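Where Does Our Trash Go?
A Learning Page for Young Readers from the Isimholm Department of Public Works

Every home, school and store makes trash. Trash is anything people no longer need and cannot use again. The department collects it from 625 streets in Isimholm, beginning at 6 a.m.

What happens first?
Workers empty the carts at the curb into a collection truck. Inside the truck, a strong metal plate presses the trash together so that more will fit. A full truck then drives to the Ayaaba Transfer Station.

What is a transfer station?
A transfer station is a large building where trash is moved from small trucks to bigger ones. The bigger trucks travel 40 miles to the landfill – a place built to hold trash safely.

How does a landfill work?
A landfill has a thick liner at the bottom. The liner keeps dirty water, called leachate (say "LEE-chayt"), from reaching the soil. At the end of each day, crews cover the new trash with dirt. Pipes collect the gas that forms as food and paper break down.

What belongs in a bin at home?
Used tissues, broken pencils and candy wrappers go in the trash. Batteries do not. Ask an adult to take them to a drop-off site. A bag inside the bin keeps it clean and makes it easier to empty.

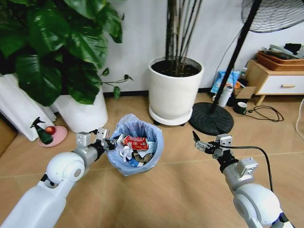
Words to Know
Curb: the raised edge of a street.
Landfill: a place where trash is buried safely.
Leachate: water that has passed through trash.

Reviewed by Etornam Zakaria, Office of School Programs. Updated in March.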